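The Yellow Cup

When Lilla Borbély moved out of the apartment in Plarkdale, she left two cups behind. One was yellow and one was light blue. She said she forgot them, but Kinga did not believe it. Lilla never forgot anything. She had packed 23 boxes and written on every one of them what was inside.

For the first week Kinga did not use the cups. She drank her coffee from a glass and burned her fingers. The cups stayed on the shelf above the sink, and she dusted around them.

In February the heating broke. The man from Ragnarsson came and worked for two hours on his knees behind the stove, and when he stood up, his face was so gray that Kinga wanted to give him tea. A glass was not polite. She took down the blue cup for him, and then it felt strange to sit with nothing in front of her, so she took down the yellow one too.

He told her about Isska, the village where he grew up, where his mother washed the dishes in melted snow. He drank slowly. After he left, Kinga washed both cups. 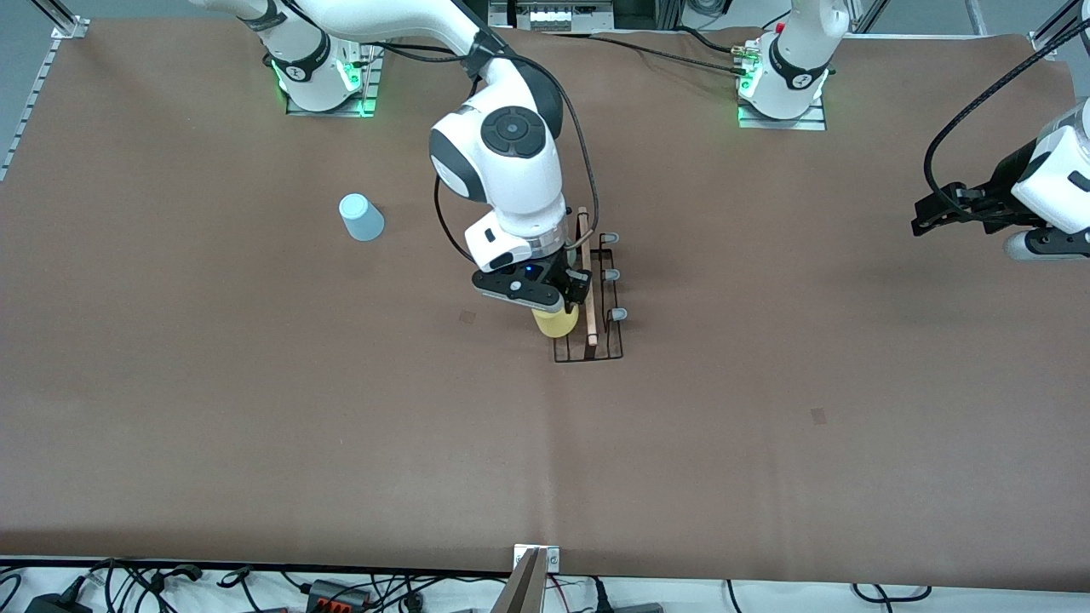
Lilla had always put a cup upside down to dry, straight on the table, and it made Kinga angry. "We have a rack," she used to say. "Why do we have a rack?" And Lilla would answer that a cup does not know the difference. They could talk about this for a whole evening. Once they did not speak until the next morning, and it was Kinga who made the coffee first.

She dried her hands and called the number she had not called since the move.

"You forgot your cups," she said.

"I know," said Lilla. There was a train behind her voice, or maybe a washing machine. "Are you using them?"

"Today, yes. I had a guest."

"Which one did you give him?"

"The blue."

Lilla was quiet for a moment. "Good," she said. "The yellow one is for you. I thought you would understand it sooner."

Kinga looked at the rack for a long time. Then she asked if Lilla was eating well, and if the new kitchen had a window.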